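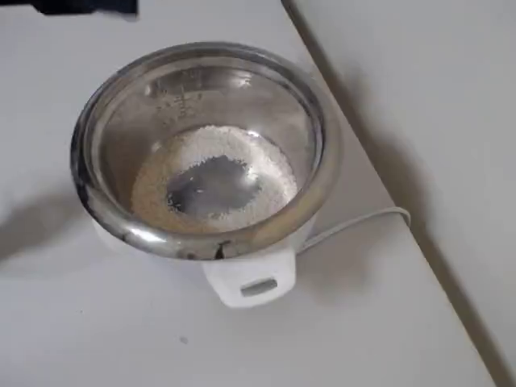
Session 6: Rinsing and measuring rice in a small electric cooker

Handout for the Fandstead basic cookery course. Tutor: Tharun Menon
Print this page | E-mail this page

Search the course pages Go

Rice is the first dish on this course where most of the work is done before the heat goes on. Read these notes before the session and bring them with you. You will work in pairs, one cooker to a pair.

Measuring

Weigh the rice dry. We use 200 grams of white long grain per pair, enough for two people with a little left over. Tip it into the metal pot and shake the pot gently to level it.

Rinsing

1. Cover the rice with cold water and stir with your fingers for a few seconds. Don't rub hard, as the grains will break.
2. Pour off the cloudy water over a sieve. Put back any grains that escape.
3. Repeat until the water is nearly clear. Two rinses are the least we accept.
4. Drain well. Water left behind after rinsing counts towards the cooking water and is the usual cause of sticky rice in this session.

Adding the water

Spread the rice before you pour. Grains pushed up against the sides leave the middle of the pot bare, and a shallow layer of water can then look deeper than it is. Level them with the back of a spoon and look again.

Many pots have level marks on the inside wall. They can be faint and hard to read in steel, so use a measuring jug as well. Marks are normally meant for the cup sold with the cooker, which holds less than a standard measuring cup. For 200 grams of rice start with 300 ml of water and write down what you used.

Cooking and resting

Close the lid and switch on. Leave the lid alone until the cooker has finished, then rest the rice for 9 minutes with the lid still closed. Loosen it with a flat spoon, working from the side inwards.

Cleaning

Unplug the cooker and let it cool. Soak the pot in warm water if rice has stuck, and use a soft sponge. Wipe under the rim, where starch collects. Never put the outer body in the sink. Dry the pot inside and out and leave the lid off until you put the cooker away.
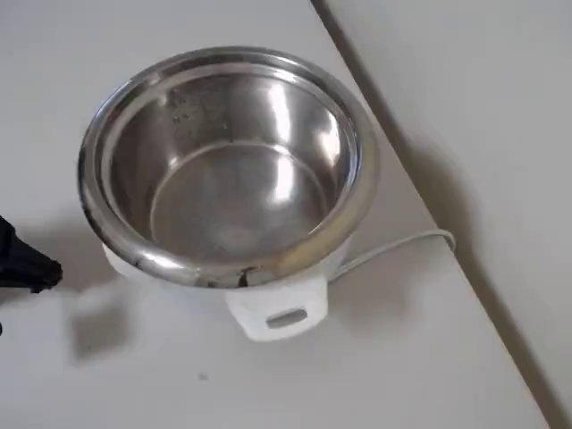

Favis asked whether the rinsing could be done in a separate bowl, as she had always been taught that stirring rice in a metal pot would scratch it. Either way is fine. Fingers will not mark steel, but if your pot at home has a coating, use the bowl.

For next time: bring your water notes and a lidded box.

Related handouts
Session 5: Stock and soup
Session 7: Lentils and split peas
Kitchen safety sheet
Weights and measures
Course dates for September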